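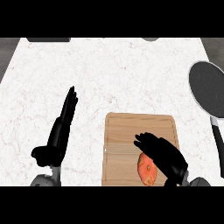
4.2 Stated preference and what people then buy

The claim that buyers of kitchen worktops choose pale stone for its veining has been repeated so often in the trade literature that few authors now cite a source for it. Yule and Henare trace it to a single showroom exercise in which visitors were handed sample tiles and asked which they liked. We doubt that a tile held in the hand tells us much about a surface three metres long, and we doubt even more that liking a tile predicts paying for a slab.

Our own postal survey went to 2,000 households that had replaced a worktop in the previous five years. Of these, 885 replied, and 352 gave enough detail about price and material to be used in what follows. That is a poor yield. Households that regretted their choice may have been keener to write to us, or less keen, and we have no way of telling which. Cifuentes has argued that such losses cancel out in large samples. We see no reason why they should, and ours is not a large sample.

Veining was named as a reason for purchase by fewer respondents than we had been led to expect. Price, delivery time and the advice of the fitter all came up more often. Several people who said the pattern mattered to them could not describe it when asked in the follow-up call, and one described a pattern that the supplier, Barmont, had never stocked.

Part of the trouble lies in the word itself. Suppliers use "veined" for everything from a bold dark streak to a mark that can hardly be made out at arm's length, and earlier studies copied the label without checking it. The marble in Figure 8 would be sold as veined under the Astis grading, yet its lines are thin, irregular and faint, grey and light pinkish on a surface that is close to pure white. A respondent who ticked "plain white" for a worktop of this sort would have been counted by Alaoui as mistaken. We would sooner say that the question was badly put.

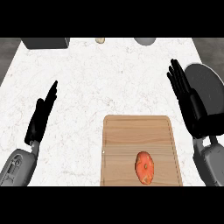 Figure 8. White marble countertop with faint veining.

Alaoui's reply to this objection is that trained raters agree well with one another. They do, but they were trained from the same booklet, and agreement of that kind shows only that the booklet was read. When Buchanan gave the Bastirberg samples to raters who had not seen it, agreement fell sharply for the pale stones and hardly moved for the dark ones. The result has not been repeated, and the order in which the samples were shown was not recorded, so we lean on it lightly.

We therefore treat veining as a yes or no item only for dark stone, and leave it out of the price model for pale stone altogether.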